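Section 4. Setting Up the Plurnby Cordless Vacuum for the First Time

The box promises you'll be cleaning in 2 minutes. You won't. Allow an evening, most of it for charging, and ignore the quick-start card.

1. Charge the battery until the light stays solid green. A blinking light means it's still filling, whatever the card says.

2. Push the wand into the body until it clicks, then tug it. If it comes loose, it was never in.

3. Fit the filter with the arrow toward the motor. It will go in backward too, and the vacuum will run that way, badly.

Note: Keep a hand brush for stairs and corners. The crevice tool is sold as a replacement for one, and we haven't been convinced.

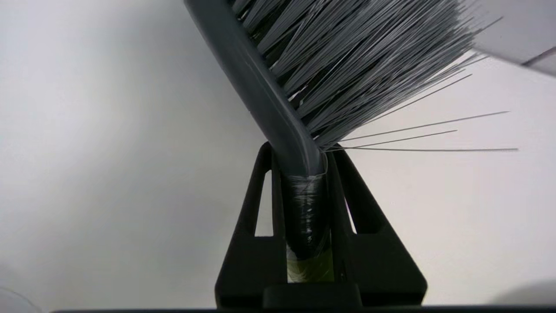
Rasha Tannous wrote to us that the crevice tool does fine on her stairs as long as the power is set to low, and that on high it just grabs the carpet.

4. Set the power to low. "Boost" is loud and drains the battery fast. We can't say it picks up much more.

5. Empty the cup at the line, before you put the vacuum away.
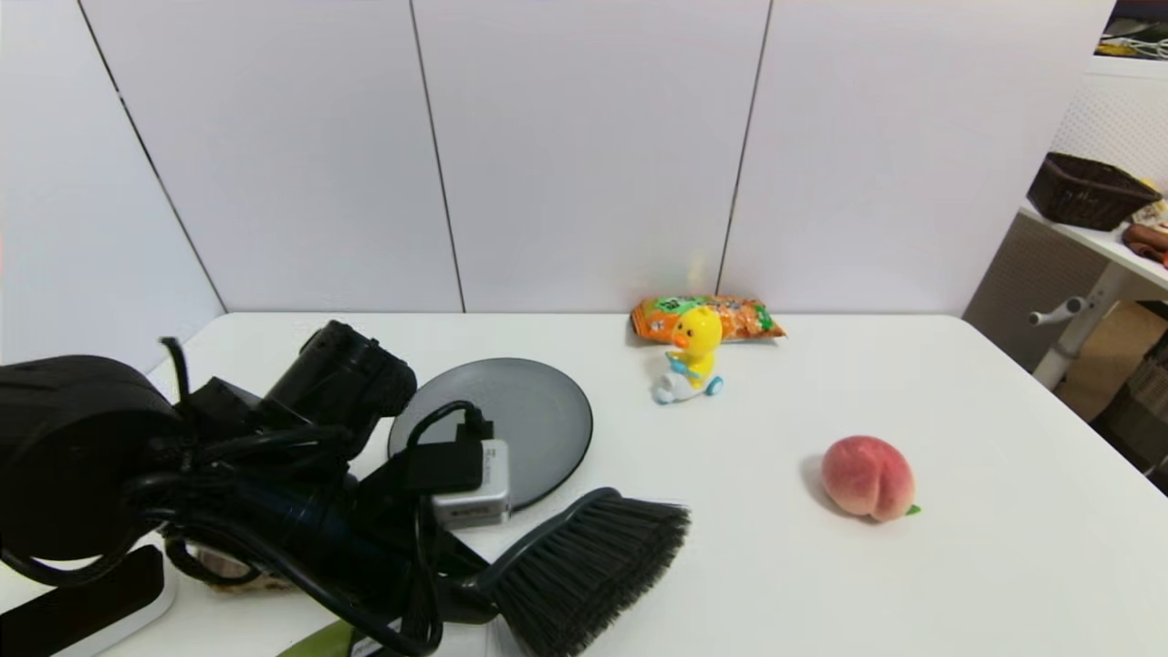
6. Rinse the filter under cold water and leave it out overnight. Four hours is the official figure — we don't trust it in a humid house.

Caution: Never run the vacuum with a damp filter. Don't pick up liquids, ashes or plaster dust, even if the ad shows it.

7. If error 40 appears, clear the hose and restart. Error 400 is supposed to mean a worn roller. Check for hair first, before you pay for part 3693.
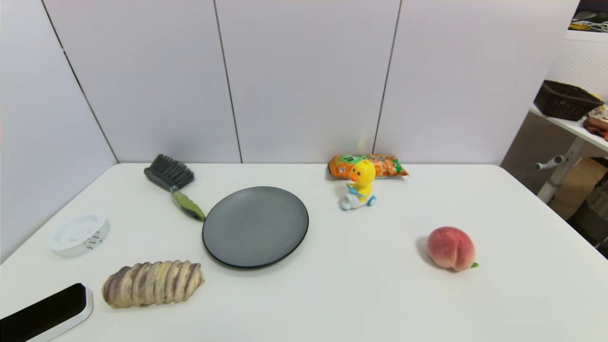
Hand brush and other items on a white tabletop.

8. Hang the charger away from the sink. The adhesive strip supplied is weak; use screws.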